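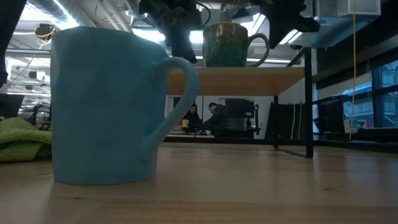
Fixed side camera, mug task. Blue mug on the tabletop, green mug on the raised platform.

Ticket: arm jumps when clutch is re-engaged during remote demonstration
Product: Vedoter teleop
Site: Winimley
Priority: normal
Status: pending customer test

Reported behavior

We record mug handling demonstrations by remote control with two arms. The operator releases the clutch on the handheld controller, moves the hand to a more comfortable spot, and presses the clutch again. The arm should stay where it is until the hand moves. Instead, it jumps sideways by up to 40 mm, then tracks normally. Out of 159 demonstrations recorded in May, 24 were thrown out for this. It did not happen before the move to the current Vedoter release.

Already tried on site: restart of the teleop node, new batteries in both controllers, swapping left and right controllers. No change. The jump stays with the session and does not follow a particular controller.

Support reply 1

Please confirm the following:
- Is the reference pose reset when the clutch is pressed or when it is released?
- Does the jump appear in the commanded pose, the measured pose, or both?
- Are the arms on the stock Waaka driver?
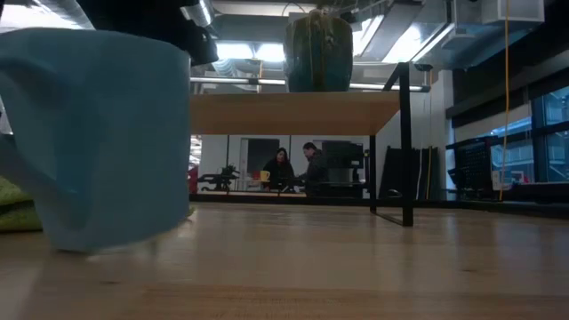
Customer reply

Reset is on release. We had not changed that setting knowingly, but the config file from before the update had it on press. The jump is in the commanded pose first, and the measured pose follows one control cycle later. Stock Waaka driver on both arms. Gripper commands are not affected, the fingers hold their opening through the jump.

Changed the reset to press and repeated the test. Most of the jump is gone. What remains is a smaller offset, 5 mm or less, and only in some sessions.
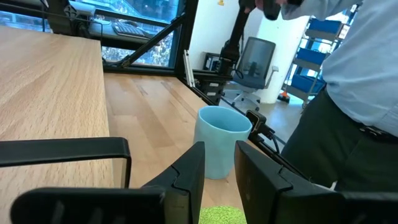

The remaining offset looks like controller tracking and not clutch logic. It shows up when the operator reaches over the workspace, and it goes away when the hand comes back toward the body. In the wrist view the handheld is up high, above the black arm by the back edge of the table, with the operator's arm raised to get it there. We see the offset most often in that posture. Tracking confidence is not written to our logs, so we can't confirm a dropout from the data.

Support reply 2

Reset on release is the new default. It was listed in the release notes under input handling, but the upgrade script should have kept your value. Logged as a defect.

For the second part, set log_tracking_quality to true and repeat with the hand held low and then high. Keep objects and start poses the same in both runs. Send the Festach export of each run, including the head camera stream. 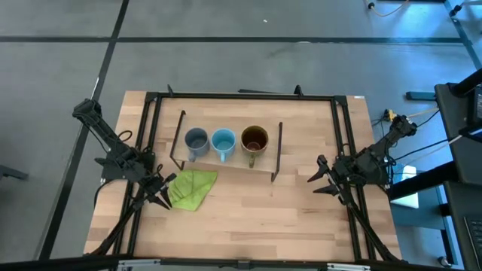 Customer reply

Start state for both runs is fixed now. Grippers open and pointing in toward the middle of the table, no clutch input until recording has begun. The three mugs hang on the rack, blue one in the middle and brown one on the right, and the green cloth is down next to the left gripper. We will do the low run first and reset to the same layout before the high run. Tracking quality logging is enabled and the field appears in the output.

Support note, Sat 30 November

Waiting for both exports. Ticket stays open for the tracking offset. The upgrade script defect has been split into its own ticket. Until a fix ships, check the clutch reset value by hand after every update.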